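Haushaltstipps: Wäsche falten lassen, was der Drirkasier kann und was man selber vorbereiten muss
Von Melina Nikolaidis, März

Kurz vorweg, viele haben gefragt: ja, ich hab mir den Drirkasier angeschaut. Zwei Arme, zwei Hände mit Fingern, soll am Tisch Kleidung zusammenlegen und Kleinkram wegräumen. Vertrieb über Kosix, kaufen oder monatlich mieten. Meine Notizen, eher unsortiert, muss gleich weiter.

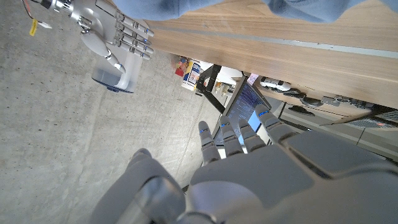
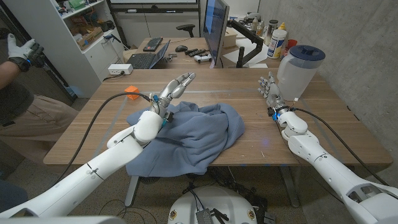

Auf dem Holztisch ein blaugraues Knäuel, vermutlich ein Sweatshirt.

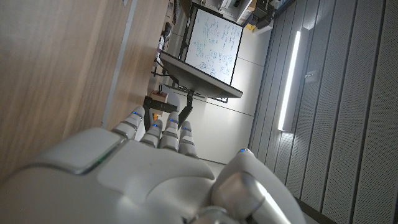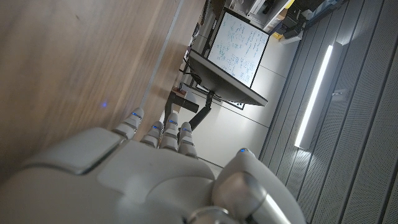 Zum Preis zuerst, weil das immer die erste Mail ist. 3.786 Euro im Jahr, wenn man mietet und monatlich zahlt. 3.000 wenn man das Jahr im voraus überweist. Die Einrichtung vor Ort geht extra, und was die kostet steht erst im Angebot. Nachfragen!! Bei mir kam das Angebot nach zwei Mails und einem Anruf.

Was man dafür bekommt: Gerät, Einweisung, eine Wartung im Jahr, Telefonhilfe bis 17 Uhr. Ersatzfinger sind im Mietvertrag drin, beim Kauf nicht.

Platz
- Tisch freiräumen. Also wirklich. Was nicht gefaltet werden soll, kommt runter, auch der Krug und die Fernbedienung.
- Tisch darf nicht wackeln. Bierdeckel unters Bein reicht nicht, lieber Filzgleiter zum Schrauben.
- Davor einen guten Meter Boden frei lassen, keine Läufer, keine Kabel quer.
- Tischdecke weg. Wachstuch ging bei mir gar nicht, da rutscht jedes T-Shirt.
- Höhe: normaler Esstisch ist ok, Couchtisch zu niedrig.

Wäsche vorbereiten
Der größte Fehler ist, den ganzen Korb auszukippen. Ein Teil auf einmal. Essam Bouazza, der bei Kosix die Einweisungen macht, hat mir das dreimal gesagt und dreimal hab ich gekippt.

- Ausschütteln, bevor es auf den Tisch kommt. Einmal kräftig am Saum.
- Ärmel auf rechts drehen. Macht das Gerät nicht.
- Reissverschlüsse zu, Knöpfe egal ausser der oberste.
- Kapuzenpullis: Kordel nach innen stecken, sonst bleibt ein Finger hängen.
- Socken kann man lassen. Paare finden tut er schlecht, geht von Hand schneller.
- Spannbettlaken auch lassen. Da hab ich nach einer halben Stunde abgebrochen und selber gefaltet (schlecht, wie immer).
- Mit Handtüchern anfangen. Rechteckig, dick, verzeiht viel.
- Feinwäsche, Spitze, alles mit Pailletten: nein.

Frisch aus dem Trockner und noch statisch geladen klebt der Stoff gern aneinander. Fünf Minuten liegen lassen. Oder mit der Sprühflasche einmal drüber, nur ein Hauch, Leitungswasser tuts.

Zeit
Ein Handtuch braucht bei mir knapp drei Minuten. Ja, von Hand sind es zehn Sekunden. Der Witz ist halt dass man in der Zeit was anderes machen kann, Spülmaschine ausräumen zum Beispiel, solange man in der Nähe bleibt. Nebenzimmer geht, Einkaufen gehen laut Anleitung nicht. T-Shirts dauern länger, Hemden hab ich aufgegeben. Wer einen Haushalt mit kleinen Kindern hat und täglich zwei Maschinen wäscht, wird damit nicht fertig. Für ältere Leute, die die Arme schlecht heben können, sehe ich eher einen Nutzen. Majdi Najjar hat mir dazu geschrieben, seine Mutter mietet seit dem Winter und lässt nur Handtücher und Geschirrtücher machen. Zufrieden, sagt er. Beschwert sich nur über die Lautstärke.

Lautstärke: wie ein älterer Kühlschrank, beim Greifen kommt ein Surren dazu. Neben dem Fernseher würd ich ihn nicht laufen lassen.

Sauber halten
- Finger nach jeder Runde trocken abwischen, Mikrofaser. Fusseln setzen sich in die Gelenkspalten.
- Alter weicher Pinsel für die Spalten, Backpinsel geht prima, aber dann bitte nicht mehr zum Backen.
- Kein Spülwasser, kein Glasreiniger, kein Dampf.
- Weiche Teile mit nur leicht feuchtem Tuch, danach gleich trockenreiben.
- Nicht mit Druckluft rein! Drückt den Flaum nur tiefer.
- Handcreme vorher abwaschen, wenn man die Hände anfasst. Gibt Fettflecken auf hellem Gehäuse und später auf der Bluse.
- Ausschalten vor dem Putzen. Stecker raus, nicht nur Taste.

Flusensieb am Trockner übrigens nach jeder Ladung leeren, dann kommt schon viel weniger Flaum auf den Tisch. Gilt auch ganz ohne Roboter.

Was mich gestört hat
Die Anleitung ist übersetzt und stellenweise Kraut und Rüben. Seite 4 dreimal gelesen, immer noch nicht klar welche Taste jetzt Pause ist. (Die linke. Lange drücken.) Die Kündigungsfrist steht ganz hinten, drei Monate zum Jahresende, das find ich lang. Und die App will ein Konto, obwohl man sie nach der Einrichtung kaum braucht.

Gut fand ich die Hotline. Echter Mensch, kurze Wartezeit, hat zurückgerufen wie versprochen.

Zum Vergleich hab ich noch bei Saliba angefragt. Die verleihen nur an Wäschereien und Hotels, ab einem Jahr, 1.688 Euro im Monat, also für zuhause raus. Rami Karaki hat ausserdem auf den Falttisch von Clarko hingewiesen, ganz ohne Motor, klappt man von Hand um. Für Hemden ist der klar besser und man kann ihn hinter die Tür stellen. Test dazu kommt wenn ich ihn endlich geliefert bekomme.

Mein Stand: mieten und erstmal zwei Wochen nur Handtücher. Kaufen würde ich jetzt noch nicht. Vorher einen Termin in der Vorführung machen und eigene Wäsche mitbringen, auch das schwierige Zeug, nicht nur das was glatt liegt. Die Leute da haben damit kein Problem und man sieht schnell obs passt.

Nachtrag: wegen der Frage nach Katzenhaaren. Fusselrolle vorher über das Teil, dann gehts. Und die Katze in ein anderes Zimmer und Tür zu, bis er fertig ist.

Weitere Tipps
Kalk im Wasserkocher ohne Essiggeruch
Holzbrettchen ölen, welches Öl, wie oft
Ctibor Baláž: Schubladen, die klemmen
Grauschleier aus Handtüchern holen
Backpinsel, Silikon oder Borste

Kontakt | Impressum | © Melina Nikolaidis, alle Tipps ohne Gewähr | nach oben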